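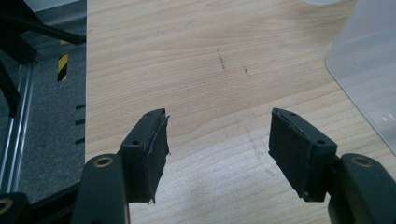 Page last changed: May, 16:40

Bench 12, notes on the table top

Today I worked on the light wooden table that came from the Bamstead room. The question is still the same: do we keep the top as it is, or do we sand it and put new oil before the summer course starts.

The wood is in better shape than I remembered. The grain is straight and pale, beige with some tan, and for most of the surface I have nothing to write. There are two short dark scuffs close together, one thin and diagonal, the other more like a small smudge. I marked them in the plan as A (the thin one) and B. I passed a fingernail over both. A has a very small edge, B is flat, so I think B is only on the finish and A goes a little into the wood.

First try on B: damp cloth, then the white eraser, 90 seconds by the clock. It became a bit lighter at the border but did not go away. I stopped there, I don't want to make a shiny place on a matte top. For A I did nothing yet.

The frosted plastic container stays on the table for now. Please do not put it back on the shelf, I need it for the small parts when we take the legs off.

Oil: we have the rest of the can from Bamitz, order 681, but the can was open since winter and it has a skin on top. I would prefer to make a test on the underside before we trust it. The people in Bragança used the same oil on their tables and wrote to us that it turned yellow on pale wood. In Kavville they left the wood without oil and only wax it. I asked both for a sample piece.

Still to do:
Test oil on the underside, a strip of 17 cm, leave it two nights.
Try the fine pad on B, with the grain only.
Look at A again in morning light — in the afternoon the reflection on the wood makes it hard to judge.
Ask if the course can use bench 9 in the first week.

If the strip turns yellow I will order wax and we leave both marks where they are. For a work table I can live with them.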